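Unlisted shares: board refusing to register a transfer, and valuation discount
Forum: Private company shares and governance

ledgerline
I hold ordinary shares in Bilten, a private company limited by shares, incorporated in England. My holding is 2 per cent. I agreed a sale to Skotow, who already hold ordinary shares in the company, and sent in the signed stock transfer form with the certificate in September. The company secretary has now written back to say the directors "decline to register the transfer at present". No reason is given.

The articles are bespoke. Transfers to an outsider go through a pre-emption round first. Transfers between existing members are described as "permitted transfers", but a later article gives the directors discretion to refuse "any transfer". The two articles do not refer to each other.

Questions:
1. Can they refuse without giving a reason?
2. Does the permitted transfer wording override the general discretion?
3. If I end up in the pre-emption round, the price is "fair value as certified by the auditors". Does that include a discount for a minority holding?

brasshinge
On 1: no. Under the Companies Act the company must either register the transfer or give notice of refusal with reasons, as soon as practicable and in any event within 2 months of the transfer being lodged. Write to the registered office, give the date on which the form was lodged, and ask for reasons. Keep it to a page.

On 2: post the wording. It can't be answered from a summary.

ledgerline
Wording as follows, with defined terms removed.

"A Member may at any time transfer all or any of its Shares to another Member without restriction as to price or otherwise, and the pre-emption provisions shall not apply to such transfer."

"The Directors may in their absolute discretion refuse to register any transfer of a Share, whether or not it is fully paid."

My shares are fully paid.

quorate
"Without restriction as to price or otherwise" looks strong enough to me. A specific right granted to members should not be emptied by a general power. I would register my disagreement with the board in writing and ask for the transfer to be entered within 10 working days.

brasshinge
I disagree. The first article disapplies restrictions on the act of transferring, and says expressly that pre-emption falls away. The second deals with registration, a separate step. "Any transfer" is wide. A court could read them together and find that permitted transfers skip the pre-emption round but are still subject to the directors' discretion. The discretion must be exercised in good faith in the interests of the company and for a proper purpose, so the reasons matter a good deal.

quorate
On that reading "or otherwise" has no work to do.

brasshinge
It has some. It covers lock-in periods, minimum holdings and anything similar elsewhere in the articles. Whether this company has any such provisions I don't know.

ledgerline
There is a lock-in of 12 months from allotment. Mine expired long ago.

brasshinge
Then "or otherwise" has at least one thing to bite on, and quorate's point is weaker. I would still run it as the first argument. I would not rely on it alone.

papertrail
Check whether the refusal was a decision of the board at all. A letter from the secretary is evidence of very little. If the directors never met or signed a written resolution within the time limit, the power to refuse may have lapsed and you can apply for rectification of the register. Ask for the date of the resolution. They need not give you the minutes, although the Act does require them to provide such further information about the reasons as you reasonably request.

Also check for a shareholders' agreement. Articles are on the public register; the agreement is generally not, and it can bind the parties to it to vote or act in a particular way.

ledgerline
There is one, between Skotow, Droto and the company. I am not a party and have not seen it. Skotow and Droto hold about 48 per cent each, and the rest is split between small holders like me.

papertrail
That explains the refusal better than the articles do. Your 2 per cent takes Skotow to 50. Nobody on the Droto side of the board is going to wave that through.

quorate
50 exactly is not a majority. An ordinary resolution needs more than half of the votes cast.

papertrail
It is enough to block one, and they would need only one more small holder to pass it. If the directors refused in order to preserve the position of one shareholder group, that is arguably an improper purpose. Difficult to prove, but this is the reason to get the stated reasons on paper.

meanvalue
On question 3, which has been skipped. "Fair value" has no fixed meaning. If the articles say "as between a willing seller and a willing buyer" and are silent on discount, the valuer may well apply one, and for a holding of this size it can be heavy. If they say "a pro rata share of the value of the company as a whole", there is no discount. Look also for the words "final and binding" and "acting as expert". If both are present, you will have very little room to challenge the figure afterwards.

We went through this at Macaraeg when a founder left. The articles were silent, the auditors discounted, and the founder was stuck with it.

ledgerline
Articles say "acting as experts and not as arbitrators" and nothing on discount. So I would prefer to stay out of that round. 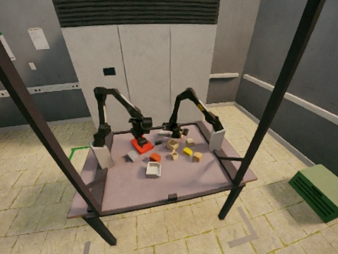
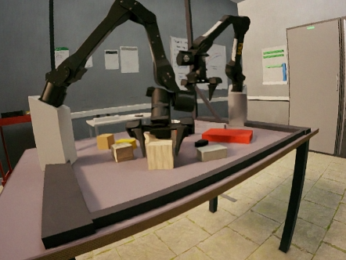
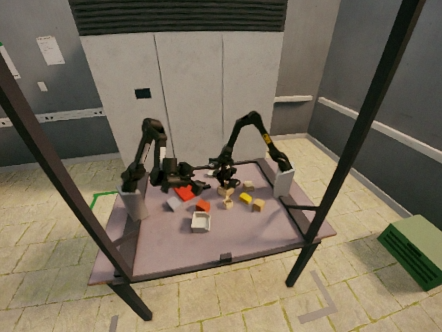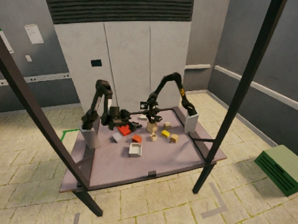 Having reread the agreed sale terms, I also have to decide what happens to my votes while the transfer is unregistered. I remain the legal owner, but once Skotow have paid I would be voting as they direct. At a general meeting that gives much the same result as registration, with Droto's block set against ours. It is the pair of black arms on the one table: separate machines, both fixed to the same top, and whatever the one does has to allow for the other. I have not been paid yet, so for now the votes are mine.

brasshinge
Correct on the votes. An unpaid seller can generally vote as they see fit, subject to the contract and to not damaging what has been sold. Check whether the contract makes completion conditional on registration. If it does, look for a long stop date before you write to the board.

ledgerline
It is conditional. Long stop is 12 weeks from signing. Letter going to the registered office this afternoon, asking for the reasons and the date of the resolution.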